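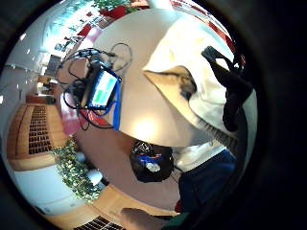 Wornilow opened its ground-floor workshop to the public in May 2023, and people who had only read about the firm's automation work were able to try part of it for themselves. The company develops ways of teaching robots to handle everyday items, and for the open day it moved much of its equipment out of the lab and into the front rooms. At one round table, a white fabric bag with a black strap lay beside a small device in a blue band, its screen showing green and cyan bars among a tangle of thin black cables. Visitors were asked to start with soft objects of that sort, which the firm says are still among the hardest for a machine to deal with.

The afternoon began with a short talk by Ilse Bauerfeind, who runs the handling group at Wornilow. She said that a rigid box keeps its shape when a robot takes hold of it, but a bag folds, sags and hides its own handles. A robot that has learned to pick up one bag may fail with the same bag put down a second time.

"We used to write rules for this," she told the audience. "If the strap is here, go there. The list of rules got longer every week and the results hardly moved. Now we record people doing the job by hand and train from the recordings."

The recordings are made with hand-held grippers fitted with a wide-angle camera. The person squeezes the handle, the fingers close, and the camera takes in the object and a good part of the room. No robot is needed at that stage, so the work can be done in homes, shops and offices. Wornilow has collected recordings at 28 sites so far, most of them within an hour's drive of the building.

Visitors went round in small groups, each session lasting 28 minutes. After a safety briefing they were shown how to hold the gripper, how to approach an object without knocking it, and how to let go cleanly. The tasks included lifting a bag by its strap, folding back a flap, and moving a cup from one side of a tray to the other. The last task of each session was to coil a cable, and few people managed it at the first try.

Jana Fuchs, a trainee teacher, had come with her brother and stayed for two sessions. "You think you know how to pick up a bag until you have only two fingers to do it with," she said. "I kept wanting to use my other hand."

In the next room Dirk Teuber, an engineer at the firm, showed a robot arm running a program called Nolix, which was trained on recordings of the same kind. The arm was given ten attempts at lifting a cloth bag by its strap and placing it in a crate. It succeeded in 9 of them. On the other attempt it closed on a fold of cloth next to the strap, and the bag slid back on to the bench. Mr Teuber ran that attempt again from the log so that the audience could see what the arm's camera had seen.

He was asked several times when such a machine might be on sale. He said Wornilow does not sell robots and has no plans to. Its customers are companies that already have arms and want them to do more. One of these is Pesonen, a laundry and linen hire business, which is due to begin a trial with returned bags in August. The arm will sort the bags by size before they go to the washing line, and a member of staff will stay at the station throughout the trial.

Some of the questions were about jobs and privacy. Sanne Hermans, who looks after the recording programme, said people who let the firm record in their homes are asked to put away letters and family photographs first, and can have any recording deleted on request. She said faces are blurred before the material is used for training. On jobs, she said the Pesonen trial covers a post the laundry has found hard to fill, but that she could not speak for every customer.

Tomás Moynihan, a retired fitter who worked on packing lines, said he had expected something faster. "It's slow, but it looks before it grabs," he said. "Ours never looked at anything."

The building can hold up to 700 people, and the doors stayed open an hour longer than planned to let the last groups finish. Wornilow is now looking for households and small businesses willing to take part in the next round of recording, under the project name Sakomik. Forms are available from the front desk. Those taking part are lent a gripper for a week and shown how to use it before they start.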